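Tea things and tray, Drammont room 304, Saturday

1. Mugs
Serena Guerra asked again why we own so many odd mugs when up to 20 people turn up. The Rament offer of a matching set was read out. Several members doubted that matching mugs would be washed any sooner than the ones we have.
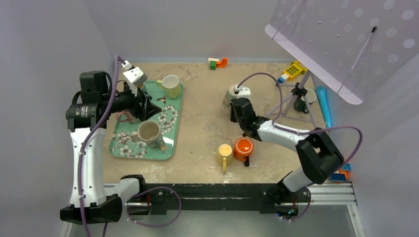 The price was felt to be steep for crockery that chips. Left until April, with no great hope.

2. The tray
Palumbo say the green flowered tray can carry a full round. Serena was not convinced and wants to see it done on the stairs first. It was agreed that mugs go back on the tray after use, as was also agreed last time. Two mugs per trip until someone proves otherwise.

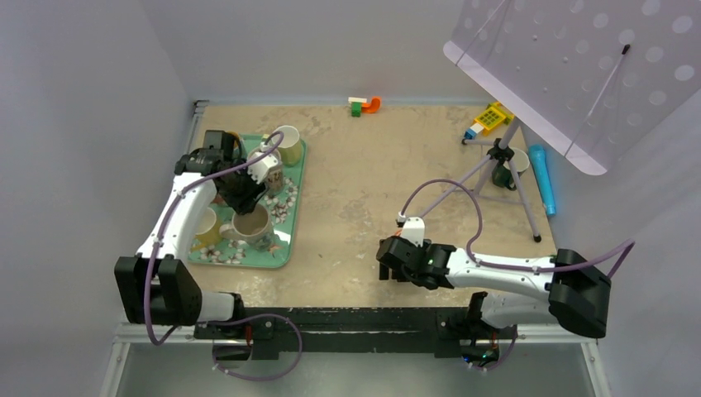 3. Toys
Blocks are still being left out on the table. Rerkport's storage box was thought dear at 100. Not agreed.

Closed at 2.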